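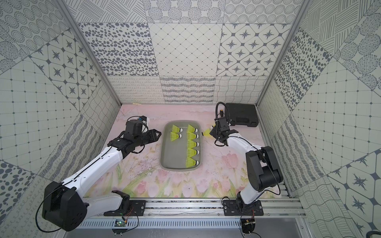

Figure 1. Yellow synthetic shuttlecocks with white cork heads, lying on their sides in a gray tray.

Arine Coaching Course, Level 2
Handout for Session 2: Shuttles – choosing, sorting and keeping them
Lecturer: Zohreh Sadeghi
Gralanell Badminton School
Version of 6/30/20

Please read this handout before the practical part. Bring a pencil, and wear indoor shoes.

1. Words we use

A shuttlecock (in the hall we say "shuttle") has two main parts. The head is the round end which meets the racket. In the better shuttles it is made of cork and covered with a thin layer, usually white. The skirt is the open cone behind the head. In a feather shuttle the skirt has sixteen feathers fixed in the head. In a synthetic shuttle the skirt is molded in one piece, very often from nylon, and has a pattern of ribs and small openings. It is commonly sold in yellow or in white.

Some students call the head "the cork" also when it is made of foam. In this course please say "head" when you mean the part, and "cork" when you mean the material. In the written test I will look at this difference.

2. Why a shuttle lies on its side

Put a shuttle on a table and it will rest in one of two natural ways. It can stand on the open edge of the skirt with the head up, or it can lie down. When it lies down it touches the table with the head and with one point of the skirt edge. The head is much smaller than the opening of the skirt, so the shuttle rolls in a curve around its own head and does not go far. This is useful to know when you lay shuttles in a tray. They turn, but they do not run away like table tennis balls.

In Figure 1 all the shuttles in the tray have their heads to the right and their skirts to the left. When heads and skirts are mixed, the skirts push against each other at bad angles, and you must look each time before you take one. When all of them point the same way, the hand learns one movement and repeats it.

3. Taking a shuttle

There are two good places to hold a shuttle.

By the head. Thumb and first finger on the two sides of the cork. This is the safest for the skirt and I recommend it for sorting and for packing.

By the edge of the skirt. Thumb and first finger take the edge lightly, and the head hangs down. This is the grip for the backhand low serve, and you will also use it when you feed by hand.

Do not close the whole hand around the skirt. A feather shuttle can be broken in this way already on the first day. A synthetic skirt is more patient, but it keeps a memory of the pressure, especially in a warm hall, and afterwards the opening is oval. An oval shuttle wobbles in the air. Beginners then think that they have hit it badly.

When you feed with many shuttles you may keep a row of them in the free arm, one inside the other, heads all to the same end. Signe Kragh will show this in the practical part. For left-handed coaches everything is mirrored, and I ask you not to change hand only to look like the others in the group.

4. Color

Yellow is easy to see against dark walls and green curtains. White is often better against a blue or a red wall. Against a light wood wall with strong lamps, both are difficult, and you should test from the back of the court before you buy a large quantity.

Please do not confuse the color of the skirt with the color of the band. Many synthetic shuttles carry a colored band around the head, and this band tells the speed: green is slow, blue is medium, red is fast. The color of the skirt tells nothing about the speed. If there is no band, read the tube. If the tube is lost, you must test.

5. Testing the speed

Stand at the back boundary line. Hit the shuttle with a full underhand stroke, forward and upward, parallel to the side lines. A shuttle of correct speed lands not less than 530 mm and not more than 990 mm before the other back boundary line. Mark this area with tape before the lesson.

The test asks for a player who can hit a full stroke with the same force every time. Children cannot do the test, and a tired coach also not. Hit from both ends of the court, as air from a ventilation opening can change the result a lot. Write down the hall temperature next to the result. In warm air a shuttle flies faster, so the same tube which was good in January can be too fast in summer.

6. Sorting after the lesson

We sort into trays, and each tray has its own use.

Tray A – for play. The head is firm and sits straight. The skirt is round when you look into it from the open end. No rib is broken.

Tray B – for feeding. Small damage is allowed: one broken rib near the edge, or a head cover which is a little dirty. The flight must still be straight.

Tray C – for other use. These shuttles do not fly well, but they are good for targets, for throwing games with the youngest group and for balance exercises.

Waste. The head is loose, or the skirt is split down to the head. Do not keep these "for later". In the cupboard they only mix with the good ones.

How to look at a shuttle: first the head, with a light press of the thumb. Then the join between head and skirt, turning it slowly once around. Then look into the opening. With practice this takes a few seconds. If you are in doubt between A and B, choose B.

Lay the shuttles in columns and leave a free part in the tray, so that your fingers can come down beside a skirt without pressing the next one. If two skirts have hooked together, do not pull. Turn one of them a little, and they let go. The soft tray with low sides is the best for sorting. A deep bucket is fine for carrying from court to court, but the bottom layer must carry all the others – over a night this is too much.

7. Storing

Tubes are the best storage for good shuttles. Push them in with the head first and all in one direction. Do not force one more into a full tube.

Keep the tubes away from heaters and from car windows. For feather shuttles the dry air is the biggest enemy, and many clubs give them some steam before use. Synthetic shuttles do not need steam. They suffer more from cold: a nylon skirt which comes directly from a cold car is stiff and may crack on the first smash. Take the tubes into the hall before the lesson and let them become warm by themselves, never on the radiator.

For transport to the Rezaei hall please use a case with hard walls. Soft bags become flat under the rackets.

8. How many do we need?

For one evening with multi-shuttle feeding on all courts the school keeps 200 synthetic shuttles ready, trays A and B together. If you coach alone on one court, you need much less, but the principle is the same: the feeding should not stop in the middle of an exercise because you are walking after shuttles. Let the players collect between the sets. They should pick up by the head and lay into the tray in one direction, from the first lesson. It is easier to learn it at once than to correct it later.

9. Practical part

Work in pairs. One person sorts, the other checks, and then you change.

Task 1. Take a mixed box. Sort it into A, B, C and waste, and write the reason on paper for each shuttle which you put in C or in waste.

Task 2. Lay the A shuttles in columns, heads to the right. Then close your eyes and take one by the head. Repeat until the hand finds the head without searching.

Task 3. Make the speed test with one shuttle from A and one from B, each from both ends of the court. Note where it lands and note also if it wobbles.

Task 4. Feed one short set by hand from the tray to your partner at the net. Your partner tells you if the rhythm is even. If it is not even, look first at how the tray is placed. It should be at the height of your hip and on the side of your free hand.

10. For the next session

Read the chapter on low and flick serve. Bring your notes from Task 3, also if you are not satisfied with the results. Signe collects the trays at the door. Please give tray C back separately.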